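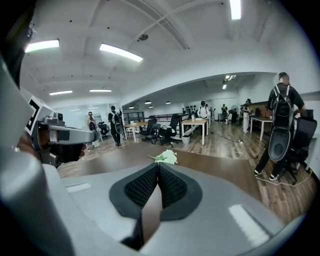 According to Lorna Halliday, the artificial flower is the most difficult thing to put on a shared table, because some colleagues find it cheerful and others ask when it will be taken away. Her remark, made in the second interview, was repeated in different words by several other participants, and we therefore treat flowers separately from the remaining table objects.

4.2 Single flowers on shared tables

Figure 3. A white artificial flower with a thin green stem, lying on a brown wooden tabletop in an open office.

Of the 54 participants, 18 said that they would move a flower which lies directly on the table before they begin to work. When the same flower was offered in a vase, fewer persons wished to move it -- the vase seems to tell people that the flower has a place. A flower that lies flat, as in Figure 3, was more often understood as something forgotten. Blagoje Lazarević called it "a thing between decoration and lost property", and we keep this expression in the coding scheme.

The colour had less influence than we expected in March, when the questionnaire was prepared. White flowers were called calm, but also "a little sad" -- mostly by participants who sit far from a window. Ruffled petals were liked for their soft look and disliked for the dust which they collect. Mirjana Vukčević proposed to wash them together with the cups, up to 50 at one time, but this was not tested.

We did not ask about real flowers in this part of the study. They are treated in Section 4.3, together with the question of who gives them water.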